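Notes on the Brekia anniversary logo
24 Jun 2021

Visitors to the Brekia search page this month will have noticed that the usual wordmark has been replaced by a drawing. The artwork marks the anniversary of the Cloltville lending library and remained in place for 3 days.

The third letter is drawn as a reading lamp, and a small grey cat sleeps along the crossbar of the A. Readers who selected the lamp were taken to a list of children's titles first lent by the library. The colours follow those of the original membership card, of which 698 were issued in the opening year.

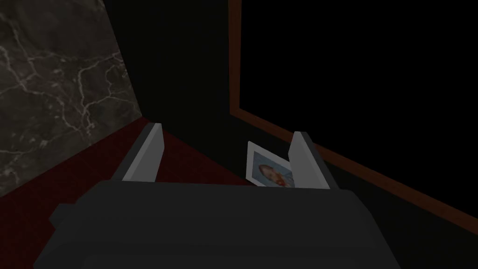
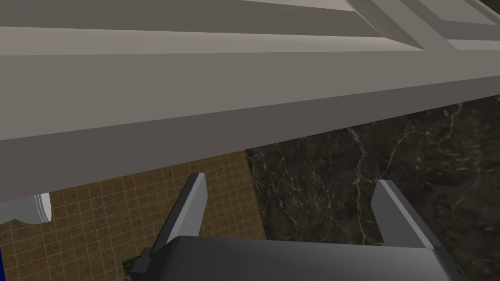
The illustrator, Satish Murthy, prepared 4 versions before the final one was approved. Two of these have been published by the Nikolovski archive, and I prefer the earlier, in which the cat is awake and the lettering is closer to the old shopfront signs on Savska. The published version is easier to read on a telephone, however, and that appears to have settled the matter.

Canadian readers were shown the ordinary wordmark throughout. I have written to Brekia to ask whether the drawing will be added to its public gallery and will update this entry when a reply is received.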